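Workshop build, two-arm colour sorter — thread, page 7

makdenite
Sorter runs on the Clarura controller now, after 30 evenings of my life. Blocks go on plates of the right colour.

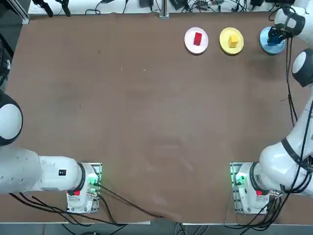

The Clarura board cost me 820 and the Flerna alternative was 993, so don't start. Both arms share one program. The arm on the right does the blue block over the blue plate without fuss, which is more than page one of this thread predicted.

karpenko_fan
One block over one plate proves very little. Swap the plates about and try again. I'd also sort those cables before anything snags.

makdenite
Cables are fine.

oldlathe
They're not fine, one goes right across the table — and I still say one arm would do this job.

makdenite
Two was the whole idea.

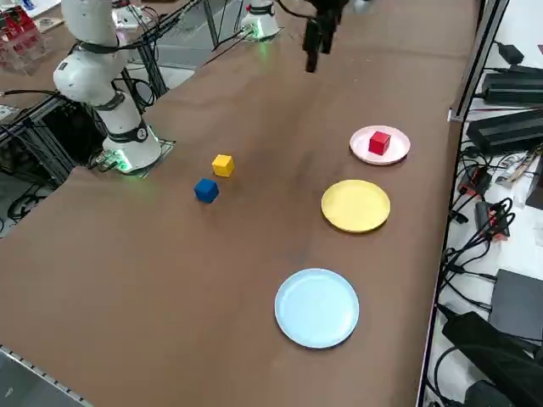 Does the Flerna board take the same arm plugs as the Clarura?
Only with the adaptor lead, and you need one lead per arm.

karpenko_fan
So add that to the 993. Still not convinced by either.

oldlathe
Same. Post again when it's done a full January without a reset.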